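Purkulden

Purkulden is a small market town in the Murkano valley, on the north bank of the Cao River. It grew up at a shallow crossing used by wool traders and is still known mainly for its autumn livestock fair. The town lies 23 miles from Comgate, the nearest rail stop.

History

The first lasting buildings at the crossing were a toll house and an inn. A stone bridge later replaced the ford, and the toll was dropped after a long dispute between the town and the farms upriver. Floods destroyed the bridge twice. The present one has three arches and stands a short walk upstream from the old site, where part of a footing can be seen when the river is low.

Wool washing was the main trade until the mills at Comgate drew most of the work away. Many families followed. Those who stayed turned to sheep cheese, orchard fruit and cut stone. The local historian Boyang Cui traced the decline in a short book on the river trade, using toll records and parish letters.

Economy

Farming remains the largest source of work. The cheese cooperative has 29 member farms and sells most of its output outside the valley. The quarry above the town reopened on a smaller scale and supplies roofing slate and paving. 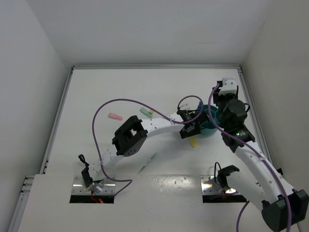 Many residents also travel to Comgate for work by bus.

Culture

The livestock fair is held over two days in October. It draws about 200 sellers, along with a plowing contest and a supper in the market hall. Local dishes include mutton pie and a flat barley bread baked with onion.

Transportation

One main road passes through the town and crosses the bridge. A weight limit on the bridge took effect on Aug 27, 2018, and heavy trucks now use the lower valley road.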